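### 4.3 Fehlgriffe an textilen Objekten

Von den 498 Greifversuchen der Hauptreihe am Standort Poltow wurden 62 vorzeitig abgebrochen. Die Auswertung der Steuerungsprotokolle ordnet 31 dieser Abbrüche einer einzigen Fehlerklasse zu, die im Folgenden als Mitzug bezeichnet wird. Der Greifer fasst dabei eine Stofflage, die mit benachbarten Gegenständen verhakt ist oder unter ihnen liegt, und überschreitet beim Anheben die zulässige Kraft am Handgelenk. Die Bahnplanung Mosari bewertet ausschließlich die sichtbare Oberfläche der Schüttung. Eine Schätzung der darunter liegenden Kontakte findet nicht statt.

Besonders anfällig sind gestrickte Tücher, die mehrere Objekte zugleich bedecken (Abbildung 7). Ihre gerippte Struktur liefert dem Segmentierungsmodul Gidey zwar deutliche Merkmale, die Grenze zwischen zwei überlappenden Tüchern wird jedoch wiederholt falsch gesetzt. 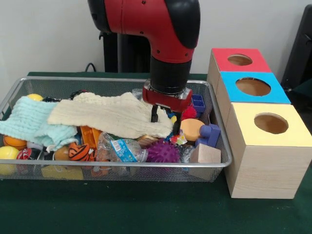 **Abbildung 7:** Greifposition am rechten Ende des cremefarbenen Stricktuchs. Links das hellblaugrüne Tuch, das über den vorderen Korbrand hängt; rechts neben dem Drahtkorb die drei Formensortierkästen.

Sicherheitsrelevant ist der Mitzug vor allem durch das Verhalten nach der Kraftüberschreitung. In der ursprünglichen Konfiguration öffnete der Greifer unmittelbar nach dem Halt, unabhängig von der erreichten Höhe. Am 4. Januar wurde auf diese Weise der gesamte Korb einseitig angehoben und fiel auf die Tischfläche zurück. Personen befanden sich nicht im Arbeitsraum. Die Versuchsreihe wurde bis zur Prüfung des Handgelenksensors unterbrochen; ein Defekt lag nicht vor.

Die Abschaltlogik Belier wurde daraufhin geändert. Bei Überschreitung der Kraftgrenze senkt der Arm nun zunächst mit verminderter Geschwindigkeit ab und öffnet erst nach Entlastung des Sensors. In 20 anschließenden Prüfläufen mit absichtlich verhakten Tüchern trat kein unkontrolliertes Loslassen mehr auf. Die Häufigkeit des Mitzugs selbst bleibt von dieser Maßnahme unberührt.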